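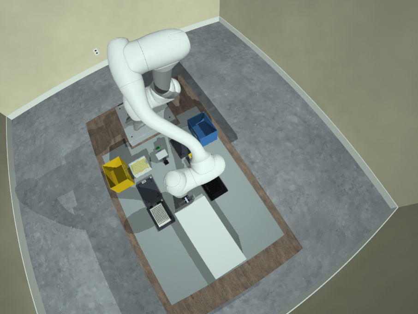 Notes for Friday, the shared shop at Midumcombe. Talk is 22 minutes, questions after. Speak slower than last time.

Opening

Start with the number. 1651 simulated runs of the arm over the bench before we bought a single bolt. Let it sit. Then ask who thinks that means the real one will work. Wait for hands. Mine stays down.

Say who I am: I do the wiring and the complaining. Samira Atallah built the model of the room. Dayana Muñoz wrote the motion code, which we call Nuno. If you like the plan, thank them.

What we want it to do

Move plates. Pick up a plate here, put it down there, don't spill. The Prutness garden group tests soil in well plates every June and it's dull work. A person who has done it before gets through a tray in 12 minutes. Nuno's best time in simulation is longer than that. Do not hide this. Someone will ask.

What I believe and what I don't

I believe the reach numbers. The bench is a rectangle, the arm is bolted at one end, and geometry is geometry. If the model says the wrist can't get to the far corner without folding up on itself, I'll take its word and move the bin.

I don't believe the grip numbers. In the model a plate weighs what Samira typed in. Every plate is the same plate. Lids don't stick. The floor is flat, and anyone who has set a marble down in our shop knows about our floor.

I also don't believe the word "collision-free." It means free of collisions with the things we remembered to put in. We did not put in a coffee mug, a sleeve, or Dayana's dog.

(Pause here, drink water.)

The gripper view

This is the part I fought about. We gave the simulated gripper its own wide-angle view so the code could find things by sight. 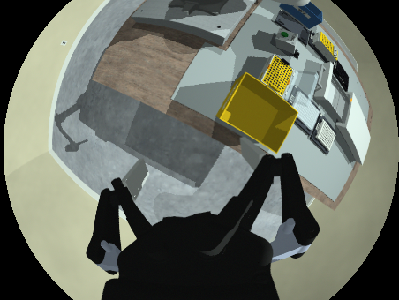
My worry is the light. Ours comes through a dirty skylight and changes all afternoon. Simulated shadows fall where Samira told them to. She has started moving the lamp between runs, and 163 of them failed the first night she tried it. Good. That was the most useful night of the project, and I'd like to see more failures before we spend money.

Also the curve. Straight edges bend near the rim of the view, and Nuno has to undo that before it decides where a plate is. Dayana says it's handled. I have asked to see it handled on a real bench.

Money

Keep this short. Wynne will lend us a used arm for a season if we pay the shipping. We have not said yes. My vote is to build the bench first, full size, and walk through the moves by hand with a plate on a stick. Costs us lumber and a weekend.

Ask for: lumber, a level, somebody who has poured a floor.

If time is short, skip Money and go to questions. Leave the lamp story in.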